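**Week 3 handout: Cider, or what happens when you leave apples alone with yeast**

Monday, December 2, 2024

Leftovers from last week: bring back your Tarawneh hydrometers. They are made of glass and they hate you.

Pressing gives you juice, sugar and a lot of brown pulp. The juice we bought from Praston Orchards came in at a gravity of 1.050, a respectable number for dessert apples. Ferment it all the way out and it will be dry, thin and a little rude. Most people like it better by February.

Terms to know:

- *Must*: juice before it has done anything interesting
- *Racking*: moving cider off its sediment, and onto your shoes
- *Lees*: the sediment
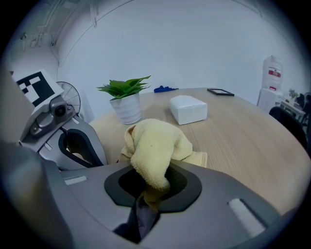 Why does my cider smell like eggs?

The yeast is short of nutrients and is making hydrogen sulfide. Add a dose of nutrient early on; if fermentation is nearly over, rack it and wait.

**Temperature.** Cooler is slower, and slower keeps more apple in the glass. The Drisov packet has its own range printed on the back. Read it before pitching. Last term one batch sat on a radiator and tasted like nail polish with ambitions.

**For next time**

1. Read the Torkora chapter on malolactic fermentation, skipping the poem.
2. Take a gravity reading on 3 separate days and write them down on paper, in ink, where I can see them.
3. Label your jug. "Mine" is already taken.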